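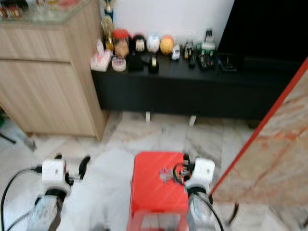
*A red plastic stool on a marble floor. Seating at its simplest.*

# Pull up a stool

I've been thinking about stools since February, when eleven people came to eat at my flat and I owned six chairs. You learn a lot about furniture on a night like that! My cousin had the piano bench, two of the children shared a storage trunk, and I spent the whole meal on the kitchen step with my chin level with the rice. The best seat of the lot was a plastic stool borrowed from the neighbours, and everybody wanted it.

I loved that stool. It weighed next to nothing and didn't mind having soup spilt on it. By the end of the evening it had been a seat, a side table, a footrest and a thing for my aunt to bang on when she wanted us to be quiet, and when I took it back next door I was sorry to see it go. So I went looking for people who felt the same way, and I'm happy to report that there are plenty of them.

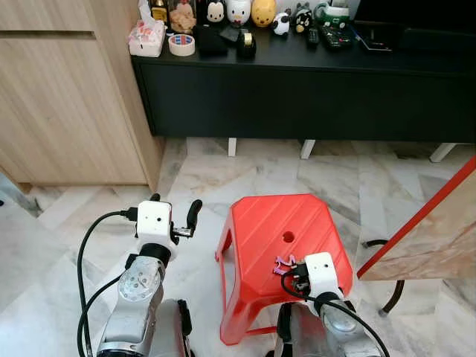
**Words by Zarmeena Chaudhry**
*Features writer*

The first was Paora Hapeta, who owns 291 stools and can tell you where every one came from. He keeps them in an old shop unit on Henare Street, stacked to the ceiling by type: milking stools along the back wall, bar stools by the window, school science lab stools in a wobbly tower that I was asked not to lean on. He started with his grandmother's three-legged one. It had sat next to her stove for as long as he could remember, and she shelled peas on it, made phone calls on it and once, in a great temper, threw it at a possum.

"People will tell you the story of a chair if you ask," he said. "With a stool you don't even have to ask. They're off."

He's right, you know. I mentioned this article in a queue at the post office and got fifteen minutes on a bathroom stool with a cork top.

Three legs is the old way of doing it, and I'd never thought about why. Put three legs down on a cobbled yard or an earth floor and they will always find somewhere to stand. Four legs want flat ground, and they only took over once more of us had it. Paora had me try both on the bumpy bit of pavement outside his door, and I rocked about like a ferry passenger on one and sat perfectly still on the other. I made him do it too. A man walking his dog stopped and had a go as well.

Then there's the height. A dining chair puts you at the table and keeps you there, whereas something lower lets you shuffle about, turn round, pull in closer to hear the end of a story. I notice it most at Grono, the noodle place I go to far too often, where the owners have never bought a single chair. You sit down low with your knees up and your bowl in your hand, and within a few minutes you're talking to the next table. I've had a job offer in there. I've also been told off for the way I peel garlic, by somebody's mother, and she had a point.

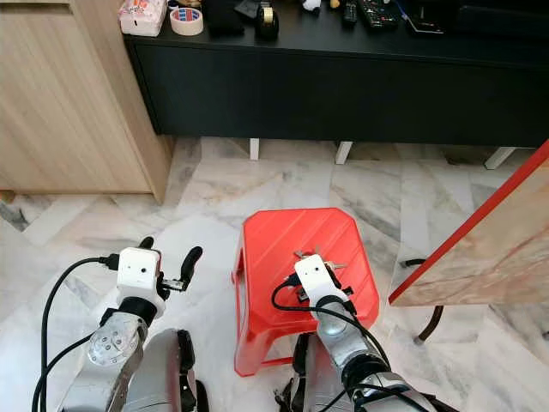

The plastic ones deserve more credit than they get, I think. Paora was a bit sniffy about them for years and now has a whole shelf. Look at one upside down and it's all ribs and webbing, thin as you like, and yet it'll hold a grown adult changing a light bulb (please use a proper ladder, I know, I know). The shape that makes them strong also lets them stack, so a food stall can pack up 200 seats at the end of the night and take them home in the back of a small van.

At Brotik, a little moulding firm that still makes its own, they showed me the test for a new batch. A woman from accounts sits on one and eats her lunch. There's a machine for it too, with weights and a dial, but lunch comes first, and if she fidgets they look at the seat again.

Wooden ones last longer and look lovelier as they go. Skonix, the repair workshop under the railway arches, will put a new leg on nearly anything and won't sand the old seat unless you beg. The dip in the middle took someone forty years, they told me, and I got quite emotional over a cobbler's stool with a groove down one side.

If you're buying, sit on it in the shop for longer than feels polite. Lift it with one hand. Tip it over and look at the joints. And buy two, as one always ends up in the bathroom under a pile of towels.

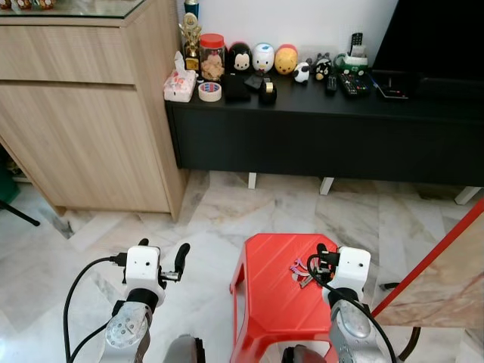
*Every living room has its busy surface: tissues, a trophy, a roll of tape, and Mickey Mouse, Donald Duck and Winnie the Pooh along the wall.*

Mine has ended up by the front door. I sit on it to do up my boots, the post lands on it, and when the neighbours came round last week it was carried through to the table before I'd even got their coats off them. I've got two more on order in green.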